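Wotberg project, hand-held gripper pair: maintenance meeting
February 2023
Chair: Bogdan Krawczyk
Also present: Jalar (supplier), Zieliński (workshop), Trundale (site)

1. Last minutes
Agreed, apart from the line saying the jaw fault was "resolved". The chair asked for that to be struck out. Nothing in the log supports it.

2. Jaw alignment
Jalar reported that both grippers were reset to the drawing and should now close evenly on thin objects. Zieliński was not convinced — the same was said after the last reset, and the left jaws had drifted again after 16 sessions. Jalar puts this down to handling. The chair asked what handling a hand-held tool was expected to survive, and the question was left open.

It was agreed that picking up books from the floor stays in the check, as flat items show a bad jaw sooner than blocks do.

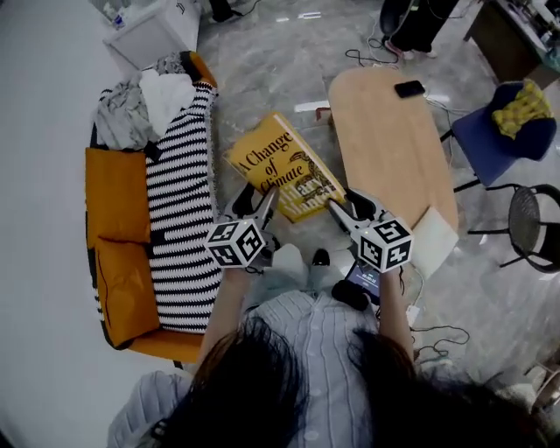
Jalar would like to drop the floor work and test at a bench only. Refused for now. Bench figures have looked good before and told us very little.

3. Marker cubes
Trundale said tracking was lost in up to 13 runs and suspects the cube mounts. Jalar blames lighting. Neither side brought evidence. Mounts to be checked for play before anybody buys lamps.

4. Spares
Quote 1268 received for replacement jaws and mounts. The chair will not sign it until the cause of the drift is written down.

5. Actions
Zieliński: measure jaw gap on both units before and after each session.
Jalar: send the torque settings, promised twice already.
Trundale: swap the 2 cubes over and see whether the fault follows.

Service contract to be looked at again in June.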